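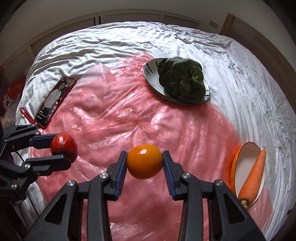

Dezember 2019, Werkstattbuch Drevis, Eintrag 17
Anwesend: Antonina Lysenko, Njoroge Barasa, ich (Lev Fedoruk). Sidra kam erst zum Abräumen.

Thema wie beim letzten Eintrag: Obst und Geschirr auf dem Bett. Wir wollen wissen, was auf einer weichen Unterlage liegen bleibt und was nicht, und ob die Folie als Schutz für das Laken reicht. Der Tisch ist damit abgehakt, dort ist alles stabil und man lernt nichts dabei.

Aufbau
Weißes Laken über die ganze Matratze, nicht glattgezogen. Antonina wollte es zuerst spannen, wir haben es dann knittrig gelassen, so wie ein Bett eben aussieht. Darauf die rosa Folie, mittig, einfach ausgebreitet und nicht festgesteckt. Beim letzten Mal hatte Illia sie an den Ecken mit Klebeband fixiert, danach ließ sich das Laken nur noch mit der Folie zusammen abnehmen. Kein Klebeband mehr.
Einkauf: Orangen, rotes und dunkles Obst, eine Möhre, Blattgemüse. Das Gemüse vor dem Auflegen abgeschüttelt und mit Küchenpapier trockengetupft, sonst läuft es unter den Teller.

Beobachtungen
Runde Sachen suchen sich die tiefste Stelle. Das ist keine Überraschung, aber die tiefste Stelle wandert, sobald sich jemand auf die Bettkante stützt. Njoroge hat sich einmal mit der Hand abgestützt und die halbe Reihe kam ihm entgegen. Regel für alle: nicht aufs Bett lehnen, solange etwas darauf liegt. Wer hinten etwas holen muss, geht ums Bett herum.
Die Falten in der Folie helfen mehr als gedacht. Eine Orange bleibt in einer Falte liegen, auf der glatten Stelle daneben rollt sie weg. Ich hatte vorgeschlagen, die Folie vorher auszustreichen, das nehme ich zurück.
Teller mit Blattgemüse: steht gut. Das Grün ist schwer genug, da rutscht nichts. Ein leerer Teller dagegen kippt bei der ersten Bewegung der Matratze. Also immer zuerst belegen und dann zurechtschieben.
Die Möhre ist das lästigste Stück. Flach hingelegt dreht sie sich um die eigene Spitze. Am Tellerrand angelehnt hält sie eine Weile. Stellen lässt sie sich am besten mit dem dicken Ende nach oben in etwas mit hohem Rand.

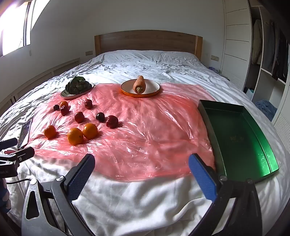 Zur Reihenfolge beim Auflegen haben wir uns auf Folgendes geeinigt: erst das Tablett, dann die Teller und Schüsseln, zuletzt das lose Obst. Andersherum schiebt man mit dem Geschirr alles wieder auseinander. Das Tablett liegt auch halb auf der Folie und halb auf dem Laken ruhig, man muss es nicht ganz auf die Folie bringen. Antonina hätte es trotzdem lieber ganz drauf, wegen der Flecken. Offen.

Obst gruppieren: gleiche Sorten nebeneinander sieht ordentlich aus, bringt aber nichts, die Orangen stoßen sich gegenseitig an. Gemischt liegt es ruhiger, die kleineren Stücke halten die großen auf. Njoroge meint, das liege am Platz, den wir gerade erwischt haben, und würde am Fußende anders ausgehen. Nachprüfen.

Handys bitte nicht auf dem Bett ablegen. Gilt auch für mich. Beim Zusammenfalten der Folie ist schon einmal eins mit eingewickelt worden und wir haben 15 Minuten gesucht.

Abräumen
Sidra Janjua hat die Folie an zwei Seiten hochgenommen, so dass alles Lose in die Mitte lief, und dann in die Kiste gekippt. Geht schnell, aber eine der Früchte hatte danach eine Druckstelle. Für Obst, das wir noch verwenden wollen, besser einzeln abnehmen. Laken unter der Folie: keine Flecken gefunden. Am Rand, wo keine Folie lag, eine kleine feuchte Stelle, vermutlich vom Blattgemüse beim Hinübertragen. Laken kommt in die Wäsche, 60 Grad.

Noch zu tun
Folie abwischen und hängend trocknen, nicht gefaltet weglegen (roch beim letzten Mal muffig).
Ersatzlaken bei Symonenko nachbestellen, 2 Stück, gleiche Größe.
Illia fragen, wo das Klebeband vom letzten Aufbau hingekommen ist.
Möhre und Grünzeug gehen in die Suppe, Obst steht in der Küche, bitte essen.

L. F.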